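Terden, part four: wiring the wrist

The arm is now called Terden, after the name on the side of the crate its base came out of. I have stopped trying to think of a better one. It lives on the end bench at the Chuensuk workshop, bolted through two layers of chipboard to a steel frame that used to hold a bandsaw. If you missed the earlier parts, it has six joints, printed links and secondhand motors, and so far it has mostly been good at picking up things that are already standing upright.

October went on the wrist. The last joint used to be stiff because I had run all the cables down the outside and tied them with tape. Every time it turned past a quarter of the way the bundle pulled tight and the motor started to complain. I took the lot off and began again.

Cables

The new run goes through the middle of the forearm. That meant drilling out the printed part, which I had made solid for no good reason, and then printing it again when the drill wandered. The second one has a channel in it. Power and motor signals go down one side and the camera lead goes down the other. Keeping them apart got rid of most of the dropouts I was seeing when the gripper closed.

I used 649 mm of flat camera cable from the base to the wrist, which sounds very exact, and it is, because I cut it too short the first time and measured properly after that. There is a loop of slack at the elbow. It needs to be on the inside of the bend. On the outside it catches on the bolt heads.

Siriporn Tanasarn, who has the bench next to mine, crimped the connectors. I can crimp, but hers stay on.

The camera

The wrist camera is a small board with a fixed lens, sitting in a printed bracket just behind the gripper. The bracket weighs 141 g with its screws, and I would like to get that down. I moved it back from its old place so that the fingers could open fully without touching it.

Getting a picture out of it was the job for the evening. The driver loaded, the software found the board and it began saving to disk. This is one of the files. 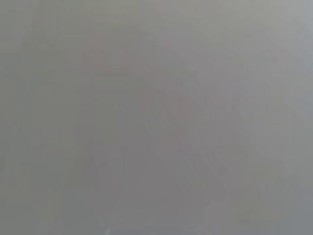
Things I checked

The saved files were opening properly and were the right size, so I left the recording side alone and worked through the rest in order.

First the lead. I reseated both ends and wiggled the arm through its whole range by hand while watching the feed. No dropouts, no lines across the picture, no change when the elbow bent. I was pleased about that part at least.

Then the settings. Exposure was on automatic, and so was the white balance. I fixed both by hand and wrote the values down, mainly so that I would stop fiddling with them. I'll go back to automatic if the workshop lighting causes trouble in the winter.

Then focus. The lens screws in and out of its mount and has a tiny locking ring that I had not done up. I don't know how far it had moved, and I don't know if that is the whole story, so the lens is coming out for a clean and going back in with the ring tightened. I have also ordered a second one of the same type from Pemar so I can compare the two.

I've drawn a focus target on card, black bars of different widths, to stand 219 mm in front of the lens. That is where most objects are when the arm starts its final approach. I'd rather have it sharp there than at the fingertips.

The wrist joint itself

This went better. With the cables inside, the joint turns freely in both directions and the motor stays quiet. I ran it back and forth while I ate my sandwiches and nothing rubbed. There is still a bit of play in the gear, enough to feel if you hold the gripper and twist. A thin washer might cure it. I have a tin of them somewhere.

The software that moves the joints is called Tunent, and I have put off tidying it for months. The wrist limits were typed in by hand in two different files, and they didn't agree. They do now.

Next

Clean and lock the lens, set the focus with the card, then shave the bracket. After that I want to try picking up the wooden pegs lying flat, which the arm has never managed. If anyone has a printable bracket for a small board camera that comes in under my weight, please leave a link in the comments.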